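Kirkine player support - Ticket 407
Subject: Altimetti - lift puzzle in the Wimolley chapter resets every time I reload
Status: Solved
Opened: November 4, 2019
Platform: PC

First message

Hi! I've been stuck on the same bit of Altimetti for two evenings now and I've gone through everything I can think of, so I'm writing it all down in one go to save you asking.

I'm in the Wimolley chapter, the part where you have to get the old mountain lift running so you can reach the upper station. You need the three brass weights, you hang them in the right order, and the lift goes up. Fine, I got that far (the clue is in the innkeeper's song, which took me way too long). The lift goes up, I get out, I grab the lantern, I save at the bench. If I keep playing it's all good. But if I quit and load that save, I'm standing at the upper station with the lantern in my bag and the lift is back at the bottom, with the weights gone. They're not on the hooks and they're not in my inventory. The only way down is the lift, so I can't leave.

My save says 82 percent, so I'd really rather not start over!

What I've tried so far:

Checked the game files through the launcher. It said everything was fine.

Loaded the autosave from before the lift and did the puzzle again. Same result, the second I reload at the top.

Turned off cloud saves, did the puzzle, saved, quit, loaded. Same again.

Capped the frame rate at 60, after somebody on the forum said the lift animation gets confused if the game runs faster than that. The lift did look smoother going up, I'll give them that, but the weights still vanished.

Unplugged my controller and played with the keyboard. No difference, and also I fell off the path a lot.

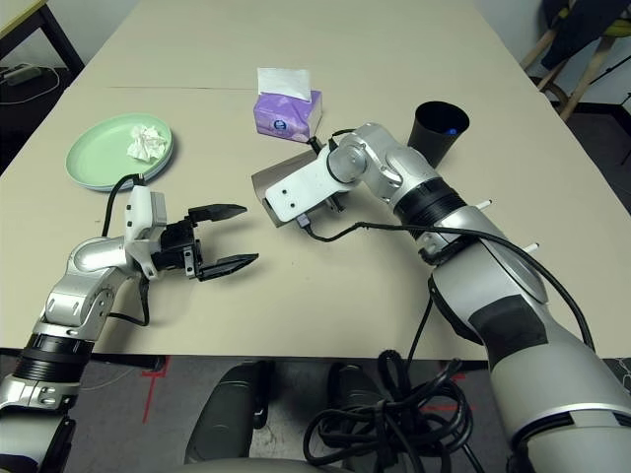 Two grippers over the table, left one open

I do have one mod installed, the Kombo map pack, which puts little markers on the map for chests and shrines. I didn't think a map could break a lift, so I left it in for all of the above. If you want me to pull it out I can, I just need to know if that hurts my save, as I've got a whole lot of notes pinned on that map.

Save file and log are attached. Thanks!

Update 1

Okay, I got your reply, thank you for being so quick. You asked for three things.

The game version in the corner of the title screen is the July patch. I thought I was up to date, but updates were set to manual. I don't remember doing that. It's downloading the new one while I type this.

The bench I'm saving at is the one right by the lift doors, to the left as you get out. There's another one further up by the telescope, and I've never used it.

And yes, I hung the weights in the order small, large, medium. You said there's a second order that also works - I had no idea, and I'm kind of annoyed that I spent so long on the song.

Update 2

New patch is in. I loaded my stuck save first, just in case, and the lift was still at the bottom with no weights. So the patch doesn't fix a save that's already broken, which you did warn me about.

Then I went back to the autosave from before the puzzle, hung the weights, rode up, and saved at the bench by the doors. Quit all the way to desktop. Loaded. Lift still gone!! I said a few words.

Next I took out the Kombo map pack like you suggested (copied the folder to my desktop first so my pins are safe) and did the whole thing over. I can do this puzzle with my eyes shut by now. Rode up, saved at the same bench, quit, loaded - and the lift is there. Doors open, weights on the hooks. I rode it down and back up again just to be sure, then did one more quit and load, and it was still fine.

So it was the map, or the map and the old patch together. I tried putting the pack back in after I'd left the upper station and saved at the inn, and nothing bad has happened so far. I've been in and out of Wimolley several times and the lift stays where I leave it. My guess is that it only goes wrong if the pack is on while you save up top, but you'd know better than me.

Update 3

You asked how much I lost by going back. About 2 hours, mostly shrine stuff on the east side that I'd done while I was putting off the lift. I'm fine with that. I did notice that the goat herder gave me her reward a second time when I redid her quest, so I now have two copper bells. I'm keeping both unless you tell me they'll break something.

One small thing for whoever writes the help page: it says to "restore the weights from the chest in the engine room," but on my game the engine room is locked from the upper side, so if you're stuck at the top you can't get to that chest. Might be worth adding a line telling people to use the autosave.

You can close this one. I've posted the steps in the forum thread too, as at least one other person there has the same map pack and the same missing weights.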